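How to Change or Cancel a Hotel Booking on Panier

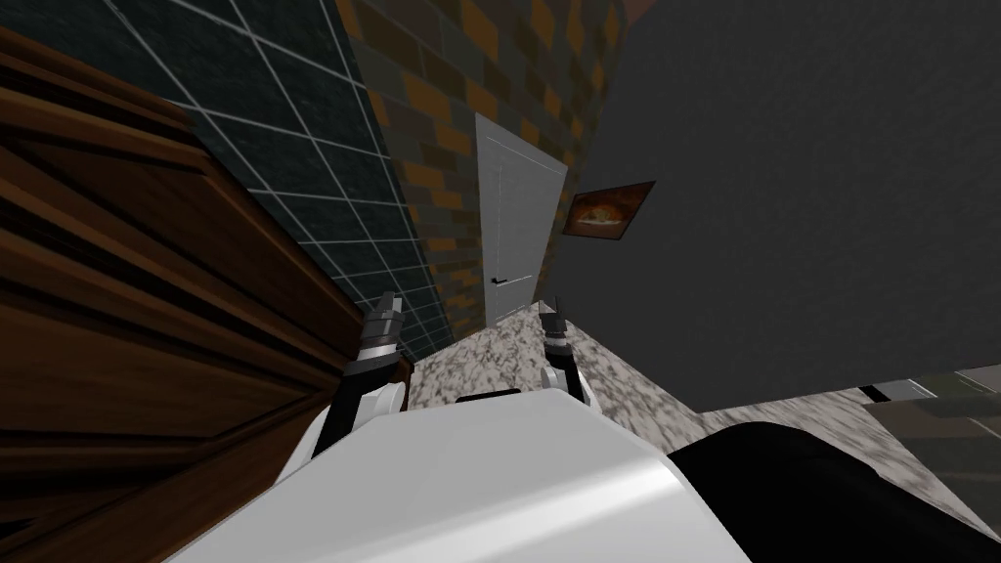 Two robot arms raised in a simulated room.

By Tayla Goodwin
Updated August 11, 2021

Most bookings made through Panier can be changed online up to the day before arrival. You need your booking number and the email address you used when you paid. If you booked by phone, use the number on your paper receipt.

Before you start

Check which rate you have. It is printed under the room type in your confirmation email. Flexible rates can be moved or canceled. Saver rates can be moved once but not refunded. Group rates have to go through the hotel.

Changing your dates

1. Sign in and open My Trips.
2. Choose the stay and select Edit Dates.
3. Pick the new arrival and departure dates. The page shows the new total before you confirm.
4. Select Confirm Change. A new email should arrive within 30 minutes. Keep the old one until it does.

If the new dates cost more, you pay the difference right away. For example, a two-night stay in Mottram at $220 that moves to a weekend priced at $282 leaves $62 to pay. If the new dates cost less, the difference goes back to the same card on flexible rates only.

Canceling

Open the stay, select Cancel Booking and choose a reason from the list. You can't skip the reason, but it has no effect on your refund. Card refunds take up to 13 business days. Gift card payments go back as account credit.

Stays at the Selow and Kerketti properties

These two hotels run their own front desk system, so the Edit Dates button is grayed out. Call the hotel and ask for reservations. At Selow that is Nevzat Keskin's desk, and at Kerketti ask for Şükran Özkan. Have your booking number ready, and ask them to email the change in writing.

If the page shows an error

Sign out, close the browser and try again. If the same message comes back, do not make a second booking for the new dates, as both will be charged. Write to guest support with your booking number and the dates you want.

Related: Adding a Guest to Your Room, Early Check-In and Late Checkout, Parking at Mottram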